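March 6, 2022

Bench two at the Hinden workshop, third evening on the arm. I've started calling it Drondel in these notes, so Drondel it is.

Finally got the cables off the table! They were dragging every time the shoulder came round, so I've looped the whole bundle up by the top servos and let the slack hang down the side. Looks like a bird's nest, but it moves freely and I'm not touching it again until the wiring at the base is sorted (orange and red leads everywhere still, I know, I know).

Gripper next. I'd been closing it to 2000 and the servo was humming and getting properly hot, so I brought it down in steps and settled on 1450. It holds the red block fine there and the humming has stopped. Wait of 400 ms after closing, before the lift, otherwise the wrist sets off while the fingers are still moving.

What I haven't cracked is the tilt. The block keeps coming up on the slant, and then there's no chance of it going down neatly on the green tray.
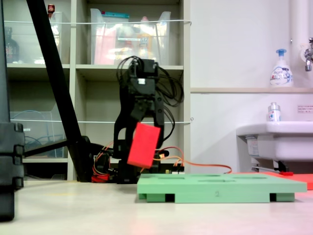
My guess is that the wrist is a few degrees out and the fingers meet one corner first, so the block swivels as they squeeze. Could also be the finger pads, which are very smooth. I've got a bit of rubber sheet left over from the Saliba job in July and might glue a strip on each side, but I'd like to redo the wrist zero before I start sticking things to it.

Run 73 is the last one in the log with the old gripper value, so ignore anything up to there when you compare.

To do: wrist zero, rubber strips, tie the base wires down, order more servo horns from Kulline.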